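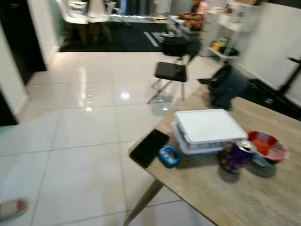 A phone, a drink can and a white lidded container share the end of a table with a red bowl.

The table nearest the door does more work than any other piece of furniture in the house. Keys land on it, then post, then whatever was being carried when the phone rang. By evening there is no room for a plate.

Professional tidiers tend to tell people to keep the surface bare. In a small flat in Jiltside, where the table is also the desk and the place where children do their homework, that advice lasts until teatime. A better aim is to decide what is allowed to live there and give it a fixed spot.

Start with a lidded container. A flat lid matters, as it gives you a second surface for a notebook or a pair of glasses. A see-through lower half helps too, so you can find the batteries without tipping everything out. Kalla, the homeware shop on Tradon's high street, sells plain white ones for 11 pounds. An old food tub will do the same job.

Next comes a bowl. It should be wide and shallow, and it should hold only things that leave the house with you. Once receipts and rubber bands get in, the bowl is finished as a useful object. Empty it completely every couple of weeks.

Small gadgets are harder. Phones get put down on corners, where a sleeve can catch them, and handheld devices end up beside them. Move both a hand's width in from the edge. If there is a socket close by, run one charging lead to the back of the table and leave it there.

Drinks cans need a rule of their own. They go to the recycling when they are empty, and before that they stand well away from anything with a battery in it.

Wood marks easily. A damp cloth followed by a dry one is enough for most days. Hjaltested, a furniture workshop outside Tradon, suggests waxing an unsealed top each November, before the heating has dried it out. A 200 ml tin costs 25 pounds and lasts several years on a table of ordinary size.

The whole job takes 20 minutes the first time. After that, a quick clear before supper will usually keep the table fit to eat at.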